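The rule about the spoon

I went to Stalasby expecting to be bored by the rules. I'd been told there was a binder, and that I'd have to read it before anyone let me near a bench, and I'd packed a flask of coffee for exactly that. The binder has 39 pages. I read them all in a corridor, and then (I'm a bit embarrassed by this) I went back and read page 19 again, which is about washing-up.

Some background. Salloseck is a small outfit that teaches two-armed robots to do kitchen chores, mainly by recording people who steer the arms through the job over and over. Anis is their name for the set of house rules that says how each of those recordings should be made. It was mostly written by Ehab Ouali, who used to inspect commercial kitchens and still talks like a man who might lift up your fridge.

"People think the safety bit is the hard bit," he told me. "Everybody agrees on safety! You try getting six people to agree on what counts as an empty rack."

So page 19 settles it. A dish rack is empty when there's nothing in it, on it or hooked over its rail. Anything small that isn't in use goes to the back of the bench, along the wall, and it stays there until the run is over. If a spoon gets nudged out of place halfway through, you stop, you write it down and you start again with a new run number. You don't reach in and tidy. I asked what happens if you do reach in and Ehab just looked at me.

The reaching-in rule is the serious one, of course. Hands stay off the bench while the arms have power, full stop, and there are always 2 people on a run: one steering and one with the stop button and nothing else to do. No phone, no tea. I had a go at being the button person and it's much more tiring than it sounds. My thumb ached.

Onyekachi Mohammed does most of the steering, and she was less reverent about the binder than I'd expected. She reckons a third of it could go. The section on cable slack she'd keep, every word, after a loop caught on a bench corner last winter and dragged an arm sideways. The section on how to fold down the sides of a cardboard tray she would happily burn. "It's a box," she said. "It's got a bottom and it's got sides. Amadi don't even mention boxes."

Amadi is the rival rulebook, used by a couple of labs further south, and it's a lot thinner. I've read that one too now. It's nicely written, but it leaves nearly everything to the person on shift, and I can see why Ehab twitches. He has 2175 recordings on his server made under Anis, and he says he can pull up any of them and know how the bench was meant to look before the arms moved. We tried it with a few. I picked, he recited, and he only got stuck on one.

They're arguing over the next version at the moment. Onyekachi wants the tray section down to a single line. Ehab has offered her two.

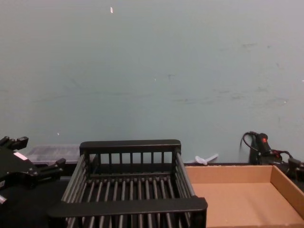 Stalasby, August
A dish rack between the two grippers, with the cardboard tray alongside and the white utensil back against the wall.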